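Visit to the Barbieri Animation Studios, Jakolville

Report to members of the Regional Screen Forum

In January a party from the Forum visited the Barbieri studios in Jakolville, where the second series of the animated comedy Dreser is in production for the streaming service Veltel. The visit was arranged by Glenys Lightfoot, the Forum's programme secretary, and began at 9.30 with a welcome from the head of production, Titilayo Nwachukwu.

Ms Nwachukwu outlined the history of the commission. Veltel took the first series after seeing a short pilot, and ordered the second before the first had finished its run. The new episodes continue the story of a retired theatre dresser who takes a room above a failing music hall. The studio employs 213 people, a figure which includes the sound department but excludes writers and voice performers, who are engaged by the episode.

Members were then shown to the story department, where Izzati Yeoh was preparing the fourth episode for review. Rough drawings are timed against a temporary recording made by the staff themselves, and the result is shown to the writers on a Tuesday. Ms Yeoh explained that jokes are frequently moved or removed at this stage, when changes can still be made at little cost. A sequence set in the music hall's box office had been redrawn 3 times, and members saw the first and latest versions. The latest was considerably shorter.

Voice recording takes place on the ground floor. The studio has two booths, one of which is large enough for several performers to work together. Faith Langat, who directs the voice sessions, prefers to record the principal cast as a group wherever their engagements allow. Members listened from the control room to part of a session and were asked not to disclose the contents of the scene.

After lunch Laimutė Lukoševičius gave a talk on colour and background design. Each main character is given a limited range of colours, and the backgrounds are adjusted to suit. She answered questions on the transfer of finished episodes to Veltel, on subtitling and on the training places offered to school leavers. Applications for these places open in the spring and should be made to the studio directly.

The party left at 4 p.m. The Forum records its thanks to Ms Nwachukwu and her colleagues. Members wishing to join the next studio visit should give their names to Mrs Lightfoot.
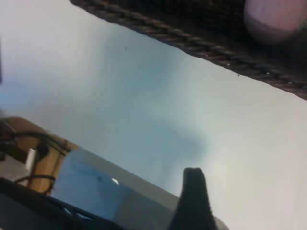 Dark brown weave with a braided edge, against a pale wall.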